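3. Household water use and the kitchen sink

3.1 Background

Studies of domestic water demand have tended to treat the kitchen as a single point of use. Metered data record how much water enters a home, and in some cases how much passes through a given fixture, but they say little about what the water was used for. Washing vegetables, filling a kettle and rinsing a plate before it goes into the dishwasher may all appear as short draws of similar volume. Shim and Hyun argued in their review of diary methods that this loss of detail matters most for the sink, where uses are brief, frequent and often combined.

The Morkside study was designed with that problem in mind. It joined fixture-level metering with a written diary kept by the adult members of each household. The sample was drawn from two districts, Morkside and Stukell, which share a water supplier and a tariff but differ in the age of their housing. Most homes in Stukell were built with a single-basin sink under a window. Morkside has a larger share of apartments with an open kitchen and an inset sink.

3.2 Sample and procedure

A total of 828 kitchen events were retained for analysis. These came from 40 households, each of which kept a diary for 12 days in January. An event was defined as a continuous period of activity at the sink, whether or not the tap ran throughout. Two draws separated by less than a minute were treated as one event when the diary gave a single purpose for both. Where the diary and the meter disagreed on timing, the meter was followed; where they disagreed on purpose, the diary was followed.

Participants recorded the purpose of each event in their own words. Choo and Yeom then coded the entries independently, using the scheme in Appendix B, and differences were settled by discussion with a third coder, Pyo. Entries such as "tidying up" proved difficult to place. They were assigned to a general cleaning category unless a later entry on the same page made the purpose clear.
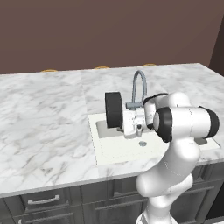
Figure 3. Kitchen sink and countertop.

Coding by purpose changed the picture given by volume alone. In the metered data, the evening peak appeared as one broad rise beginning before the meal and ending well after it. The diaries divided this rise into two parts. The first was made up of many small draws connected with preparing food, and the second of fewer and longer draws connected with washing up. Households with a dishwasher did not lack the second part. Several reported rinsing dishes under a running tap before loading, and a few described this as a habit learned from a parent.

3.3 Differences between districts

The two districts differed less than expected in the number of events per household. They differed more in how long the tap was left running. In Stukell, diary keepers more often mentioned filling the basin or a bowl, and the metered draws were correspondingly short and steady. In Morkside, washing under a running tap was the more common practice – particularly in homes with one or two residents, where few dishes were washed at a time.

It would be unwise to attribute this difference to the sink itself. Household size, age and cooking habits also vary between the districts, and the sample is too small to separate them. The Mrema pilot, which used the same diary form, reported a similar contrast between smaller and larger households within a single housing type. That result suggests that the number of residents may account for at least part of what is seen here.

3.4 Limits of the diary method

Diaries ask a good deal of the people who keep them. Entries became shorter toward the end of the period, and late-evening events were the most likely to be missing. A reminder card placed near the sink, developed by the Kidness project for use in an earlier survey, was supplied to every household. Its effect could not be tested because no household went without it. Keeping a diary may also alter the behavior being recorded, a concern to which Section 5 returns.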